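Wednesday, March 23, 2022
Cup cell, Danbridge bench

Right hand dropped off the bus again first thing. Same fault as in October: the middle finger stops answering, then the whole hand goes. Powered down at the wall, waited, powered up, came back with the old zero on two joints. Not going to trust that, so took the morning for a proper look.

Opened the wrist cover. The connector was seated but the cable had no slack left in it when the forearm rolled past 90. Rerouted it outside the clamp and added a loop. Huvari sent the longer cable with the last order, so that is on now and the old one is in the drawer with a tag. Wrist screws back in with a dab of threadlock – go easy, they are tiny.

Re-zeroed all 11 joints with the Shaikh jig. Three of them needed a second go. New offsets saved, old file kept next to it with _old on the end.

Gripper on the left arm: wiped the fingers down, checked they close parallel, nothing to adjust. Homed it and left the force limit where it was.

Then ran the wrist roll back and forth, 700 cycles, no cups within reach. No dropouts. Took around two hours, and the motor housing was warm to the touch at the end but no more than usual.

Still to do: camera-to-table check, as the arm base was leaned on while the cover was off. Cups and mug back out for that, both hands in over the table.

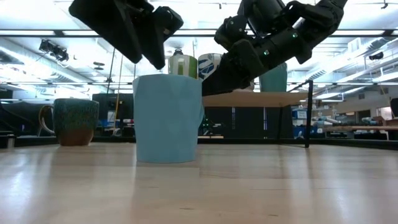

Gudrun Bauerfeind: Can you put the new offsets on the shared drive too? Prumotstead are still loading the October ones. And I'd run the roll test once more with the fingers closed before we sign it off, the cable pulls differently then.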